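# When one arm drops out halfway through a fold

If you run a two-arm folding station for any length of time, sooner or later one arm will stop answering while the other carries on as if all is well. Ours did it in September, on the Galang station, with a shirt held between both grippers. The left arm lost its connection and stayed put, the right arm kept pulling, and Maham Gondal got to the stop button before anything tore. I've written down what we do now, so you can skip the fright we had.

First, press the stop and keep your hands out - even if both arms look perfectly still. An arm that has lost its connection can wake up again, and its lights may stay green the whole time. Wilfredo Tolentino likes to wait 10 seconds before he reaches for the main switch, and I've picked up the habit from him. Support each arm from underneath before you cut the power, or it may sag onto the table. 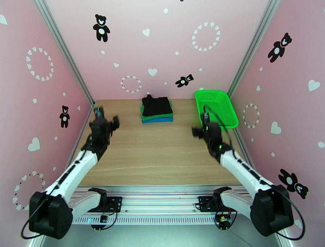
Can I just plug the loose cable back in and carry on?

Please don't, at least until the power is off, because the arm may jump toward its last commanded position.

With the power off, follow the cable from the wrist down to the shoulder, then on to the board under the mounting plate. Wiggle each plug gently. Our trouble was a plug that had worked its way loose at the board, and a small tie close to the connector has held it ever since.

Now bring the arms back one at a time, at low speed, with nothing in the grippers. Once each has moved freely on its own, run the pair together, still empty, and then try 2 folds with an old T-shirt - something you won't mind losing! Keep a hand near the stop all through this part.

Last of all, set the controller so that a lost connection on either side stops both arms. In Stevano, which we use, it's on the safety page and was switched off when we looked.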